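Fillovel Outdoor Navigation Camera: Review of a Trial on Paved Routes

Prepared for the Dallholm mobile robotics group by Csaba Boros

The group was asked to advise on a replacement for the forward camera carried by its outdoor wheeled platform. Two units were considered: the Fillovel, a compact colour camera with a fixed lens, and the older Fabbri unit, which has served on the same platform for three seasons. Both were tested with the existing Drukcombe controller, and no change was made to the route-following software between one unit and the other.

The Fillovel is supplied with a mounting plate, a single data cable and a printed guide. Fitting was straightforward. The plate did not match the holes in our mast and an adaptor had to be cut, a task which took most of a morning. The cable is rather stiff and should be clipped at both ends. The guide is clear on wiring but says very little on exposure settings, and members who are new to the unit should set aside time to work through the menu before taking it outdoors.

The trial was held in August under whatever weather was available. The principal test for a camera of this class is whether the controller can tell the pavement from what lies on either side of it. Grass presents little difficulty. A roadway at nearly the same level is a harder matter, as the controller has only the change of tone to work from.

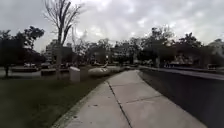
On this point the Fillovel performed well. The boundary between pale concrete and dark asphalt was held steadily, and the controller did not once propose a course across it. The Fabbri unit gave two false readings on comparable ground, both under a bright sky. Objects standing beside the path, such as boxes and boulders, were marked as obstacles by both units, although the Fillovel tended to report them a little later than we would wish.

Of the 1043 frames reviewed by hand, 116 were judged to have a path edge placed wrongly by a noticeable margin. Most of these came from open paved areas, where there is no single path to follow and the software must look for other guidance. Joints in the concrete are the chief cause. Where several dark lines meet at an angle, the controller is inclined to treat one of them as a kerb, and the platform slows without need. It would be unfair to lay this wholly at the door of the camera, but a sharper picture would help the software to separate a thin line from a true edge.
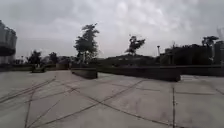 Open plaza under overcast sky, with dark joint lines crossing the concrete.

Sharpness is the weakest feature of the unit. Fine detail in the distance is soft, and trees and low walls at the far side of an open space lose their outline. For steering at walking pace this is acceptable. For choosing a heading from a distant landmark it is not, and the Fabbri unit remains the better choice for that work.

Exposure under cloud was handled with more success. The ground kept its tone when the sky filled half the view, and the automatic setting rarely needed correction. We did not have the opportunity to test the unit in low sun or in rain, and no opinion is offered on either.

Two smaller matters should be recorded. The controller lists the unit under the code 1908, which does not appear anywhere in the printed guide, and the status light is difficult to read from behind the mast. Neither affected the running of the trial.

The group recommends the Fillovel for path following on footways and other routes with a clear border. It is not recommended as the only camera for work on wide paved areas until the joint problem has been addressed in the controller software - a revised edge filter is in preparation at Drukcombe. Members wishing to borrow the unit should request the adaptor plate at the same time.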